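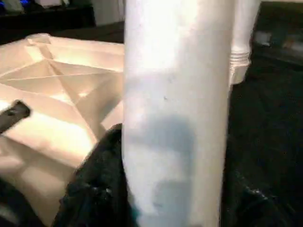

**Jyoti Srivastava**
April 2018

Spent the morning on the packaging shelf. Pots, bottles, pulp and card, all the stuff that gets kept because it might come in useful. Going to write down what stayed and what went, mainly so I don't do the same job again in June.

---

Rule for this round: if I couldn't name a use for it while holding it, it went in the recycling. "Might be handy for screws" did not count. I already have a jar for screws.

---

White plastic first. It all looks the same once the label is off, and I had stopped knowing what had been in what. Anything that had held cleaning products and wasn't marked went out straight away, whatever shape it was in.

---

The ones I know held food or hand cream got a proper wash. Hot water, washing-up liquid, a bottle brush, then upside down on the rack overnight. I did this before sorting. Last time I did it after and ended up washing things I then threw away.

---

Labels: soak in warm water with a bit of bicarb, peel, then rub the glue with cooking oil and leave it for ten minutes. Wash again after. The Flutard labels came off in one piece. The Tellirov ones did not come off at all and I gave up on them.

---

A lot of plain bottles and pots are slightly wider at the base than at the top. Good for standing up on a shelf, annoying for packing in a box, because you always get a gap at the top of the row. I now put every other one in upside down - lid end, base end, lid end. Takes up much less room.

---

Screw threads. I had a bag of loose lids and a crate of things without lids, and I tried every lid on every neck. Slow, but I only have to do it once. A lid that goes on and then skips when you tighten it is the wrong lid, even if it looks right.

---

Lids that fitted nothing: out. Bottles that no lid fitted: also out, apart from one I use for watering seedlings.

---

If you are doing this, run a cloth round the threads as well as the inside. That is where old product collects, and it is why a clean bottle can still smell of shampoo weeks later. An old toothbrush is better than a cloth if it has dried on.

---

To check for leaks I half fill them, screw the lid down, and lay them on their side on kitchen paper for an hour. Standing up proves nothing. I do it before anything goes in a suitcase now, after the business with the conditioner and my good cardigan.

---

On to pulp and card. I keep more of this than I should. The moulded and folded pieces that come round lamps and kettles and so on are hard to throw away as somebody has clearly thought about every crease.

---

They are strong in a way flat card isn't. The folds do the work. Press on a ridge and it holds, press on a flat panel and it gives. So if you are reusing one to post something breakable, put the weight where the ridges are.

---

What I use it for:

- seed trays, if it is plain pulp with no shiny coating
- packing round jars when I send chutney
- drawer dividers, cut down with a bread knife
- lining the bottom of the compost bin, torn up small

That is the whole list. Anything that doesn't suit one of those goes out.

---

Note on the compost one - tear it, soak it, then put it in. I put a big piece in whole last summer and it was still there at the end of autumn, looking as good as new.

---

Pulp picks up damp and smells. If you store it, keep it off the floor and away from the outside wall. I had a stack behind the back door that went soft and grey at the bottom and had to go, and I was annoyed about it as some of it was a nice shape.

---

Jyoti Jaiswal (yes, two Jyotis, same road, our post goes astray all the time) asked for any pots with good lids for the toy library. She took 13 and came back for 4 more the next day.

---

She uses them for small parts that go with the board games. She writes the name of the game on the lid and on the pot, so that the wrong lid going home with the wrong game shows up straight away. I have copied this for buttons and beads.

---

Marker pen: ordinary permanent marker rubs off smooth white plastic if you handle it a lot. A strip of masking tape and biro lasts longer and peels off when you want to change it. I had paint pens, but they had dried up.

---

Someone asked where I get refills. I use Doso, on the corner past the chemist. You take your own bottle, they weigh it empty, you pay for what goes in. Washing-up liquid and hand soap are worth it. The shampoo I didn't get on with.

---

They prefer a wide neck. Narrow ones are fine but you need to bring a funnel or wait for theirs, and there is usually a queue for it. I keep a funnel in the bag with the bottles now.

---

I kept 6 bottles for refills. It was going to be more, but that covers kitchen, bathroom and a spare of each for the things we get through fastest. They live together at the left-hand end of the shelf, lids on.

---

Question from the replies about whether old bottles are safe for food. I only put food back in things that had food in to start with, and not oily things. For dry goods I use glass. I'm not an expert on plastics and I would rather buy a jar.

---

Another one: can you recycle pulp with grease on it? Ours says no, so the clean bits go in with paper and the rest goes in the bin. Check your own council, they all seem to do it differently.

---

The shelf has a dark liner on it now, an offcut from when we did the hall cupboard. Shows the dust, but white pots are easy to see against it and you can spot a drip before it goes sticky.

---

Still to do: the box of glass jars under the stairs, and the carrier bags. I will do the jars next, as the chutney ones need new lids anyway. If anyone near me has lids to fit the old Pant pickle jars, please message me - the ones I bought online are slightly too big.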